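Carrying handle

A carrying handle is the part of a case, crate, tub or small appliance by which it is meant to be picked up, and often the last part anyone looks at before buying. On molded plastic goods it usually takes one of two forms: a separate handle fixed on with pins or screws, or an opening in the body itself, with a bar left along one side for the fingers. The second kind is cheaper to make and harder to lose.

Surface

Black plastic goods are commonly given a texture. Raised dots, fine grain and imitation leather are all in use, the last having fooled very few cows. Texture hides scratches and the flow marks left by molding. It also collects dust, which then has to be removed with a brush. The gripping bar is often left smooth, so the shiniest part of the object is the one most certain to be covered in fingerprints.

Opening

The ends of a handle opening are generally rounded. Square corners concentrate strain and are unkind to knuckles. The width is a matter of compromise: makers tend to allow for four fingers, and owners of winter gloves tend to make do with 2. A thick inner rim stiffens the edge and spreads the load over the hand.

Usage in Ultton

The household store at Ultton keeps 114 handled items on its shelf list. Of these, 83 are lifted by a molded opening and the rest by handles of other kinds, including a rope. The local word for the molded sort is "flilletwood," after the shop that sold most of them. The shop itself called them grips and is said to have disliked the term.
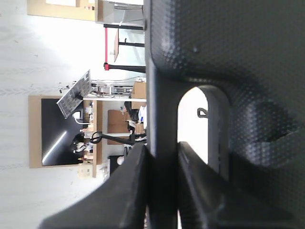
Ultton Household Objects Group

The black example has a dotted surface that curves in around an elongated opening, with a smooth, glossy bar alongside. The dots stop at the bar. A small loop-shaped piece projects into the opening from its inner edge; the group's shelf list has no column for such things.

Care

Warm water and dish soap are enough for most textured plastic. Polish makes the bar slippery and should be kept for objects that stay where they are put.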